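Stop tightening the jaws

I have an opinion about hand-held grippers and I've been boring people with it since June, so it may as well go on the website where strangers can be bored by it too.

It's this. When a gripper starts misbehaving, we reach for the hex key far too soon. We nip up the jaw, nip up the bracket behind it, give everything a bit of a wiggle and declare it fixed. Then a week later the same unit is back on the bench with a worn insert and a jaw that sits a hair to one side, and somebody (all right, me, quite often) nips it up again.

Some background, for anyone who doesn't spend their days with these things. Our hand-helds are the low-tech end of the Notard cell. The arm does the repetitive stuff, and before it does, a person takes the same style of gripper in their hand and goes through the job, so the arm has something to learn from. That means the hand-held has to match the one on the arm. If the jaws on mine close slightly skewed and the jaws on the arm close dead straight, we're teaching the arm to do something it can't physically do. Zeeshan Bangash lost the best part of a fortnight to that last winter, blaming the software the whole time, and I still bring it up at lunch.

So you'd think we'd treat the hand-helds like measuring instruments. We treat them like screwdrivers! They get dropped in drawers. They get lent to Kragh's people and come back with tape on. And when one feels loose, out comes the hex key.

My trouble with tightening is that it hides the fault. The body is plastic and the screws go into brass inserts, and a brass insert in plastic will put up with a lot before it lets go, but every extra quarter turn is pulling on it. A screw that keeps working loose is telling you something: the insert is creeping, or the bracket has a crack along a rib, or someone has swapped in a screw that's too short (Ifeanyi, I know it was you). Crank it down and you've bought yourself a few quiet days and a more expensive repair.

What I'd much rather we did is put the thing to work, gently, and look at it while it's under a bit of load. Pick an awkward part. I like big black mouldings for this, the glossy sort with a curve to them, and I go for an edge with some texture. Bring the jaw tip up to it slowly and watch the bracket instead of the tip. If the bracket moves before the part does, you've found your problem and you haven't touched a screw.

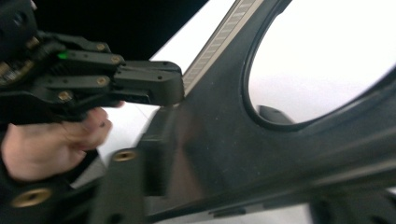

The case against me

Adeel Mughal thinks I'm being precious. His argument goes that the hand-helds are cheap, there's a box of spare jaws under the bench, and an hour spent staring at a bracket is an hour the cell isn't getting any new material. He also says, rather pointedly, that the 3 units he looks after have had fewer repairs than mine. I've seen the log and he's right about that, annoyingly. I'd only say that his live in a padded case and mine go over to Rusbridge and back in the boot of a car.

He's on firmer ground about time. There are days when you've got a queue of people waiting for a go and a screw has backed out, and of course you tighten it. I do too. I'm not asking anyone to hold a vigil over it. But write it down! A line in the log with the unit, the screw and the date would do. If the same screw turns up twice, the unit comes off the shelf and gets taken apart properly, and the insert gets replaced before it takes a chunk of the housing with it.

Wanda Wilczyńska has been doing this on her own with a paint pen for ages. She puts a tiny stripe across the screw head and onto the plastic next to it, and if the stripe doesn't line up any more, the screw has moved. It takes her seconds. I'd like to see it on every unit we own, and on the arm as well, and I'd like it done before Komov send us the next batch of brackets, so we start clean.

I've told Relu I'll bring the paint pens. White shows up best.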